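Chapter 3
How Babies Learn to Talk

Before You Read

Think of the first word you ever said. You don't remember it, of course, and neither does anyone else your age. If you know what it was, you know because a parent or an aunt or an older brother told you, probably more than once, probably at a birthday dinner. Families hold on to first words the way they hold on to first shoes. And yet by the time that first word arrives, most of the hard work has already been going on for months!

This chapter is about those months, and about the wild couple of years that follow. We'll start with listening, because babies do, and they start far earlier than people used to think. Hearing begins well before birth. A newborn will often turn toward a familiar voice, and will often prefer the voice of the mother to the voice of a stranger. Newborns can even tell some languages apart by their rhythm alone, long before a single word means anything to them. (Try humming a sentence of English with your mouth closed, then ask a friend who speaks another language to do the same. The tunes are different, and the tune is what a baby gets first.)

Then comes the part that I find most wonderful. Very young babies can hear differences between speech sounds that the adults around them can't hear at all. A baby growing up in a Japanese-speaking home can tell "r" from "l" at six months old. By the first birthday, that skill has faded a good deal, while the ability to pick out the sounds of Japanese has grown sharper. The baby is tuning in to home.
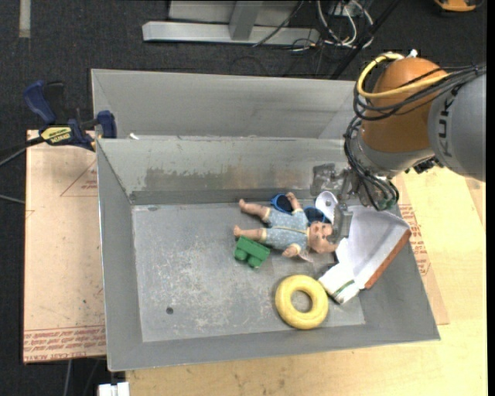 Babbling is the next big step, and it deserves more respect than it gets. At first the sounds are long and loose, mostly vowels, with squeals and growls and a lot of spit. Somewhere in the second half of the first year, the syllables show up: "bababa," "dadada," "mamama." Parents hear their own names in this, and who can blame them? Deaf babies who grow up around sign language babble too, with their hands, making the small repeated shapes that signs are built from. The urge to practice language doesn't seem to care much whether it comes out through the mouth or the fingers.

Krešimir Petek kept a notebook of everything his daughter Lucija said between her first word and her second birthday, and we'll come back to it several times in this chapter. The family spoke Croatian at home and English nearly everywhere else. Her notebook opens with "pa-pa," waved at a bus. After that it crawls along for weeks with hardly a new entry, and then in July the pages suddenly fill up. At the end of that month he counted 64 words. By her second birthday the count had reached 300, and he gave up numbering them soon after, since she was making new combinations faster than he could write.

Some of those words were hers alone. A blanket was "mimi." Anything with wheels was "bus," including a shopping cart and, for one long afternoon, her grandfather's chair. Linguists call this overextension, and it's one of the most useful mistakes a child can make, from our point of view, because it shows us what she thinks the word is about. A child who calls the moon "ball" has noticed something true about the moon.

The opposite happens too. A child may use "dog" for the family dog and for no other dog on earth. This is called underextension, and it's much easier to miss. We notice when a child says the wrong word. We hardly ever notice when she stays quiet.

Keep one caution in mind as you read. Ages in this chapter are given as ranges, and healthy children fall all over those ranges. Some talk early and some talk late, and some say very little for a long while and then come out with a whole sentence about soup. A family with a real concern should talk with a doctor or a speech specialist.

Words to Know

babbling: repeated syllables a baby makes before speaking real words
overextension: using one word for too many things
underextension: using a word for too few things
receptive vocabulary: the words a person understands
expressive vocabulary: the words a person says or signs

3.1 Listening Before Speaking

Understanding runs ahead of talking. A child who says only a handful of words may understand a great many more, and you can often see it for yourself with nothing fancier than a simple request. Ask a one-year-old where the spoon is. Don't point, and try not to look at it, which is harder than it sounds. Then wait a little longer than feels natural, and watch her eyes before you watch her hands.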